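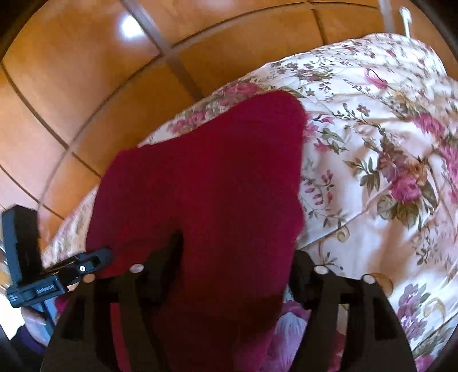 3 min read

Guest room inspection checklist – Room 2, Seswood
Inspected: 9 Nov 2021
Inspector: Béla Dobos, Serkitlow Property Checks
Scope: bed, bed linen, wardrobe, headboard, wall and floor. Bathroom and hallway are on a separate sheet.

Result codes: P = pass, A = attention required, N = not tested

1. Floor

1.1 Tile surface, trip edges: P
Orange-brown tile. Checked by hand and with a straightedge along the bed side.

1.2 Linen clear of walking path: A
Fabric must not trail onto tile. Tuck or fold back the bedspread on the door side after the bed is made. Same comment was entered in February.

1.3 Slip resistance: N
No wet test carried out. The tile cleaner in use is Brornent neutral, diluted per label.

2. Bed and linen

2.1 Bedspread, seams and quilting: P
Cream ground, floral print, quilted. No open seams found on the top side or the hems. Underside checked at the corners only.

2.2 Bedspread, care label: A
Label is present but no longer legible. Replacement label to be ordered from Najjar, item 479.

2.3 Loose cloths and covers: A
The dark red cloth is not on the room inventory. Add it or remove it. If it stays, wash it separately the first time at 40 degrees and check the colour against a white rag before it goes back on light-coloured bedding.

2.4 Mattress support and slats: P
Pressed at the four corners and the centre. No movement, no noise.

2.5 Clearance from heat sources: P
No portable heater in the room. If one is supplied for winter it must be rated at no more than 2,000 watts and kept one metre from the bedspread. Do not run it from a power board.

3. Wardrobe

3.1 Fixing to wall: P
The wardrobe is a large one and takes up most of a wall. Top brackets tested by hand at both ends.

3.2 Panels and doors, alignment: P
The long horizontal joint between upper and lower panels is even. Hinges on the upper row are stiff – lubricate at next visit.

3.3 Varnish and surface condition: P
Wood grain finish, glossy.

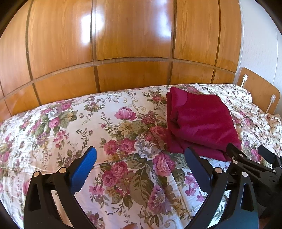

3.4 Access to lower panels: A
The bed stands close to the lower row. Leave enough room to reach any door needed for storage, or record those doors as not in use.

4. Headboard and wall

4.1 Headboard, fixing and edges: P
Rounded corners, no splinters. Bolts retightened by a quarter turn.

4.2 Small white fixtures on headboard: N
Two fitted. Function to be confirmed with the owner and entered on the electrical sheet.

4.3 Cable on headboard: A
Thin white cable running down behind the bedding. Clip it to the headboard so that it cannot be pinched when the bed is pushed back. Do not staple. If it carries mains voltage, refer it to a licensed electrician before the next booking.

4.4 Wall paint: P
Plain white. No repainting needed this cycle.

Follow-up

Items 1.2, 2.3 and 3.4 can be closed by the cleaner. Items 4.2 and 4.3 go to the owner. Item 2.2 stays open until the label arrives. The cost limit for minor repairs without prior approval remains $2,000 per year, parts and labour combined.

Send signed sheets to the Serkitlow office and keep a copy in the room folder.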